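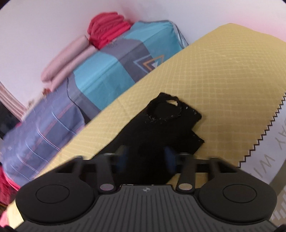 My grandmother kept one good tablecloth and used it every single night, and I have been thinking about her ever since my neighbor Leonie Holzer told me she was saving her nice towels for guests. Leonie has lived next door for 15 years. In that time I have seen a handful of overnight guests go up her steps, and two of them were her sons, who would dry themselves on a paper bag if you handed them one.

I want to make a case for using the good things now, on a plain Wednesday, with nobody coming over. I know this isn't a new idea, and I know a lot of people will nod and then go right on keeping the wedding china in the high cupboard over the refrigerator, where you need a stepladder and a free afternoon to get at it. I did it myself for most of my married life. We had a set of soup bowls from a little pottery in Manzano, blue at the rim, a present from my husband's aunt, and I was so afraid of chipping one that we ate our soup out of cereal bowls for years. Then we moved house, the box got dropped in the driveway, and that was the end of all but 2 of them. Not a spoonful of soup had ever been in the ones we swept up.

The two that made it are in the dishwasher as I write this. One has a nick in it now and I couldn't care less.

I do understand where the saving comes from. My grandmother's own sister was a saver, and she had reasons. If you grew up in a house where a coat had to last through three children, you learn to put the best one away, and that lesson doesn't leave just because the money gets a little easier. When we cleared out her apartment we found nightgowns still folded around their tissue paper, and bars of soap that had lost every bit of their smell. My cousin sat down on the floor of the closet and cried over the soap. She said she had given her some of those bars herself, at Christmas, when she was ten, with her own allowance.

I think about that from the giver's side now (I have grandchildren, so I am on the receiving end of a lot of soap). When somebody gives you a thing, they're picturing you enjoying it. I open the soap that same night, and I tell them what it smelled like.

A friend of mine from choir, Edvin Aasen, disagrees with me strongly, and he's worth listening to. He says a thing you use every day stops being special, and that he would never hear the good glasses clink at all if he drank his orange juice from them. He brings them out in September for his wife's birthday and he says the whole table sits up a little straighter. I've been at that table, and he's right, it does. So maybe I would leave him his glasses. There's something to be said for one or two things that mark a day as different from the others.

But a whole house of them? Sheets, candles, the armchair with the plastic only just off it, the front room with the door kept shut? I can't go along with that. Cotton gets softer from washing, and a wooden spoon gets better with every pot of beans. And candles bend in a warm drawer, as I learned one July, when I had a dozen lovely tapers go over sideways like tired flowers.

Leonie did come around a little, I should say. She called me over the fence last week to report that she had used one of the good towels, the big green one. I asked her how it was. She said it didn't dry very well, being so new, and she supposed she'd have to use it a few more times.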